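Über uns

Derton vergleicht Greifer, Roboterarme, Handgelenkkameras und Steuerungen für Betriebe, die vor einer Anschaffung stehen. Wir verkaufen keine Hardware und nehmen keine Provisionen von Herstellern. Bezahlt werden wir von den Betrieben, die einen Test in Auftrag geben.

Gegründet wurde die Firma von Ward Leemans und Karlijn Aerts, die vorher beide in der Inbetriebnahme von Verpackungslinien gearbeitet haben. Heute sind wir zu siebt. Die Werkstatt hat 18 Prüfplätze, von denen elf fest für Greifversuche eingerichtet sind. Die übrigen werden je nach Auftrag umgebaut.

Was wir testen

Der größte Teil der Anfragen betrifft Parallelgreifer und deren Finger. Viele Kunden haben den Arm schon und wollen wissen, welche Finger zu ihrer Ware passen. Tüten, Beutel und Faltschachteln machen dabei die meiste Arbeit: Papier gibt nach, Kanten verschieben sich, und ein Finger, der eine Dose sicher hält, drückt eine Papiertüte unter Umständen nur zusammen. Wir prüfen deshalb jede Fingerform an der Ware des Kunden und zusätzlich an unserem eigenen Satz von 21 Gegenständen. 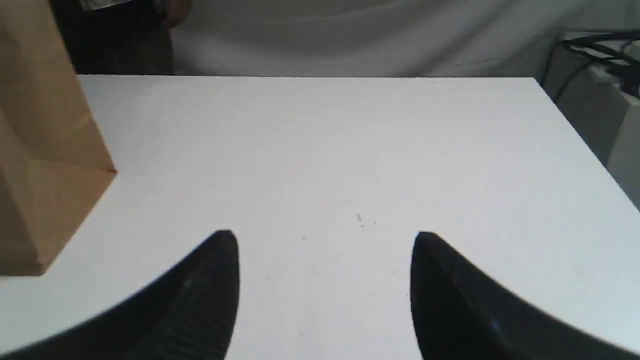
Blick der Handgelenkkamera zwischen den schwarzen Greiffingern auf den Prüftisch, links eine Papiertüte.

Zu jedem Greifertest gehört auch die Frage nach der Kamera. Sitzt sie zu tief, verdecken die Finger einen großen Teil der Arbeitsfläche. Sitzt sie zu hoch, fehlt der Bereich direkt zwischen den Fingerspitzen. Wir testen mehrere Halterungen und Objektive am selben Arm und geben die Aufnahmen mit dem Bericht heraus. Bei Steuerungen messen wir vor allem Verzögerung und Wiederholgenauigkeit, auf Wunsch auch im Dauerbetrieb über Nacht.

Wie ein Auftrag abläuft

Am Anfang steht ein Gespräch über Ware, Taktzeit und vorhandene Technik. Danach schickt uns der Kunde Muster, möglichst in der Qualität, die tatsächlich über das Band läuft. Ein einfacher Vergleich dauert rund 11 Arbeitstage. Der Bericht enthält die Messwerte, alle Fehlgriffe und eine Empfehlung. Wenn keiner der geprüften Greifer geeignet ist, steht das ebenfalls darin.

Die Testabläufe steuern wir mit Moma, einer Software, die Bart Van Dijk bei uns im Haus geschrieben hat. Das Protokollformat heißt Huanca und wird auf Anfrage offengelegt.

Wer wir sind

Ward Leemans: Geschäftsführung, Greifer und Fingerformen
Karlijn Aerts: Geschäftsführung, Aufträge und Berichte
Bart Van Dijk: Software und Steuerungen
Els Vanhove: Kameras und Beleuchtung
Floor Kramer: Werkstatt, Halterungen und Sonderteile

Zwei Werkstudenten unterstützen uns bei den Versuchsreihen.

Besuch und Kontakt

Die Werkstatt liegt im Gewerbehof Zarimow, Eingang über die Laderampe. Freitags können Interessenten nach Anmeldung eigene Muster mitbringen und einen ersten Greifversuch mit uns durchführen. Muster per Paket bitte mit Firmenname und Ansprechpartner beschriften. Im September nehmen wir wegen des Umbaus der Prüfplätze nur laufende Aufträge an.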